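Search this blog
Type and hit enter

Paper tubes, week 5

Quick one tonight because I've got marking to do and the kettle's on. People keep asking how the folding project is going so here's the lot, in no sensible order.

It's going. Slowly. Everybody's thumbs hurt.

For anyone new – I help out with the evening robotics club, and this term the older group are entering the soft materials round of the Sultari Cup. You get a pair of hand-held grippers and a thing that doesn't want to be held, and you have to show you can pick it up, stretch it, fold it and put it down without wrecking it. Most teams pick cloth. Ours picked paper. I did say. Then Josée Lachance (runs the club, much more patient than me) said let them, so we let them.

The team is called Grukden. No idea. It was on the form before I saw it.

So. The tubes. You start with a flat sheet, score the whole thing into diamonds, fold every line both ways, then roll it round and coax it until it pops into shape. The coaxing is the bit. One wrong crease near the start and the whole column leans. First evening we got two tubes out of a full pack of paper and one of those was mine and it was rubbish. By October we had a little row of them along the windowsill and somebody had drawn faces on.

Paper notes, for the teacher who emailed:

Ordinary printer paper tears at the points after a few goes. Fine for learning on.
The thick craft stuff cracks along the score and looks awful.
Something in between, and score it with an empty biro. Not a knife. We tried a knife.
Don't glue the seam till the very end, and let it dry overnight. Yes overnight. I know.

We bought a box of 200 sheets and thought that would see us to the final. Ha. Poul Egilsson got us a second lot from the print shop where his sister works and we're eating through that too.

The rules want a log of every practice grip. Each one gets a line: which tube, who was holding, how it went. The target the group set themselves is 2,000 before the regional, which I thought was daft, but last night at about half eight the sheet said 998 and there was a lot of shouting for two more. They got them. Then we were late locking up. Sorry to all the parents in the car park.

What makes it hard is the squeeze. Cloth forgives you. Pinch a folded tube too hard and the diamonds flatten and they don't really come back, too soft and it slides out as soon as the other hand pulls. The pull has to be straight along the tube as well, if you twist even slightly the creases start fighting each other down one side. The younger ones are better at it than the older ones. Much better than me. I think they just don't overthink it, and they aren't bothered about looking silly with their tongue out.

Two people on one tube was Josée's idea. One on the bottom, one on the top, and you have to talk to each other the whole time. "Up a bit. Stop. Up." Lots of that. It's a nice noise to have in a room. There's been one proper row, over who let go first, and it was sorted with a biscuit.
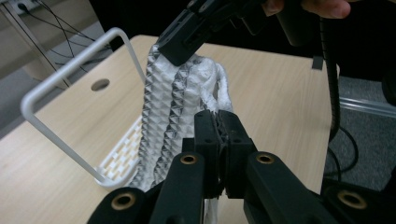 Top and bottom grip. Crumpled down one side but holding its diamonds on the other!

That crumpling is what we're trying to get rid of, by the way. I reckon it comes from the way the tubes get stored, all chucked in a carrier bag after the session, and Poul reckons it's the grip at the top end biting unevenly. We've got a bet on. He's usually right about this sort of thing, annoyingly, so I'm going to bring a shoebox next time and find out.

Other bits –

The team from Skenent are doing a knitted sleeve. Saw their poster. Looks very good, slightly worried.

Janjua have said we can use their big room for the dress rehearsal, which is brilliant, thank you thank you. Need someone with a car that fits a folding table.

T-shirts: sizes to me please. I have had four replies. There are more than four of you.

The write-up still needs doing. It's supposed to have a page on "what we would do diffrently" and so far the only thing on it is "cloth", in capitals.

If you've got a better way of closing the seam I'd really like to hear it. Double-sided tape goes stiff and then the tube bends everywhere except where you want it to. Someone suggested leaving a tab and tucking it in, and we had one good one like that, then five bad ones, so either the good one was luck or we've forgotten what we did. Wasn't in the log of course.

Right, marking. More after the rehearsal, if I remember to charge my phone.

5 comments
Share this post

Older post
Contact me | All words mine, please ask before you borrow them | Back to top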